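27th July

I have never trusted advice that starts with "the secret is a tray". Somebody is always selling the tray. The latest came in a newsletter from Notanberg, forwarded to me twice, and it promised that clearing up after lunch would take 2 minutes if everything went on one tray first and got sorted afterwards. Plates, wrappers, leftovers, the lot.

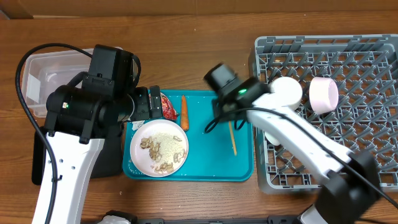

My objection is simple enough. A tray moves the mess, it doesn't shrink it. You still have to scrape the plate, bin the wrapper and decide whether a carrot goes back in the fridge — and a whole carrot plainly should, though I know households where it wouldn't. The newsletter says this sorting "happens naturally". In my kitchen it has happened naturally perhaps once, in September.

Rice is the real test. It doesn't stay on a plate, never mind a tray, and the plate, the tray and the tabletop all end up with their share. A raised rim does very little about that. Nor does it stop a used tissue hanging over the corner.
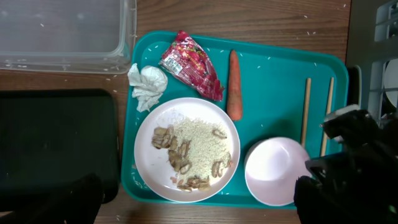 Stola Home and Table Club — Members' Blogs

I will give the tray this much: teal is a good colour for finding rice on. White grains show up at once, while on brown wood you have to hunt a bit. Whether that is worth buying one for, I doubt. I'd still do the food first, then the rubbish, then a damp cloth over the wood, and I'd leave the chopstick for last as it's the easy bit.

Post 61. Comments are open, 27 so far on the last one, mostly about sponges.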